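Capítulo 7
Falhas de preensão e paradas de segurança em células de dois braços

A manipulação coordenada por dois braços introduz modos de falha que não se observam em células de braço único. Quando um braço sustenta a ferramenta e o outro posiciona o dispositivo de fixação, qualquer desvio de um deles se transmite ao conjunto. Este capítulo examina uma ocorrência registrada em março na célula Prinico, da Waduvance, durante um ensaio com furadeira sem fio. 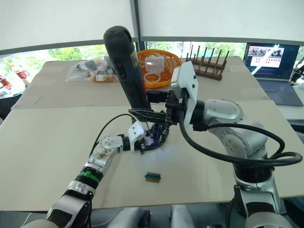 Texto de Shufen Zou e Lenka Baláž

Na configuração estudada, a furadeira é mantida na vertical pela garra do braço direito, com a broca voltada para o tampo, enquanto a garra do braço esquerdo alcança a região inferior da ferramenta. No ensaio 16, a garra direita perdeu força de preensão e a furadeira girou em torno do próprio eixo. O controlador Sutis emitiu a ordem de parada 122 milissegundos depois do primeiro sinal de escorregamento, prazo superior ao limite adotado no projeto. Não houve feridos.

A investigação apontou duas causas: o desgaste das superfícies de contato da garra e um filtro de software que atrasava a leitura de força. A seção 7.1 trata do primeiro fator; a seção 7.2, do segundo. O percurso dos cabos externos, que podem enroscar-se durante a rotação do punho, é discutido na seção 7.3.

Recomenda-se a leitura prévia do capítulo 11, dedicado à análise de riscos.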